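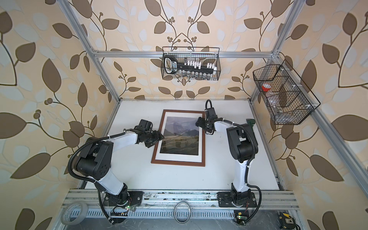 One of the framed landscapes, with the leaf and berry wallpaper

Folwood House: pictures and walls
Progress report to the Athanasiadis Fund, November
Prepared by Pauline Naylor

Summary

The grant covers the framing and hanging of 100 photographs from the Dronow collection in the shared rooms and corridors at Folwood House, and the repapering of the rooms that needed it. We have now hung 23 pictures. Spending from the grant to date is £1,507, all on materials. We are behind on hanging and slightly ahead on papering. We are not asking for any change to the total.

Framing

We settled on a thin reddish-brown wooden frame with a white mat for the landscapes. The first samples had a black frame and a cream mat. Most of the landscapes are dark, and against the leaf paper they looked heavy. The mountain view at the top of this report is fairly typical, with mist and a lot of grey-blue and not much light in the foreground. The white mat gives the print some space before the pattern starts.

Frames come from Bineo in flat packs. Dario Parisi puts them together and Povilas Šimkus cuts the mats. Two packs arrived with split corners and were replaced without charge. The portraits will go in a plainer frame which has not been ordered yet. I would like to see the first corridor finished before we commit to it.

All glazing is acrylic. This was a condition from our insurer and is in the original budget.

Wallpaper

The paper has large brown and pale blue-grey leaves, dark stems and clusters of small brown berries on a cream ground. It was picked by residents from four rolls pinned up in the hall. The vote was close and we have had a few comments since from people who wanted the stripe.

The day room and the small reading room are done. The garden room is stripped and lined. Kęstutis Raudsepp found damp low down on the outside wall there, and papering has stopped until the wall has been looked at. The repair will come out of our own maintenance budget.

The repeat on this paper is long and the waste is higher than we planned for. We have bought two extra rolls. They are included in the spending figure given above.

Hanging

Pictures are laid out flat and checked before they go up. The checks are for dust under the glazing, a straight mat, and the right label on the back. Jaanus Dzene then marks the wall and fits the fixings. We use two hooks for each picture in the corridors, where people brush past with trolleys and coats, and security fixings by the lift.

The main delay has been the labels. The collection list gives a place name for most of the prints but not all, and some prints have two different names written on them. Where we can't be sure, the label carries the collection number only. Roughly a third of the prints have been checked against the list so far.

We also lost time over hanging height. The first pictures in the day room went up at standing height, and residents in chairs were getting reflections from the ceiling lights. They have been lowered. The reading room was done at the lower height from the start.

Residents

Residents choose which landscapes go in the rooms they use most. We hold a viewing on the long table at two in the afternoon, which suits more people than the mornings did. Mountains and lakes have been the most popular subjects. The harbour prints are being left until last, apart from one requested for the reading room.

One resident has asked whether pictures could be lent for bedrooms. This is outside the grant and I have said we will look at it once the shared rooms are complete.

Next period

Finish the upper corridor.
Complete the label checks and send queries on unnamed prints to the collection.
Order frames for the portraits.
Restart the garden room when the wall is signed off as dry.

Matters for the Fund

The garden room will probably run past the end date in the agreement. If the Fund would prefer, the pictures meant for it can go in the dining room, where the walls are painted and sound. Please let me know which you would like so that I can plan the fixings. Receipts for the frames, mat board and paper are with the claim form.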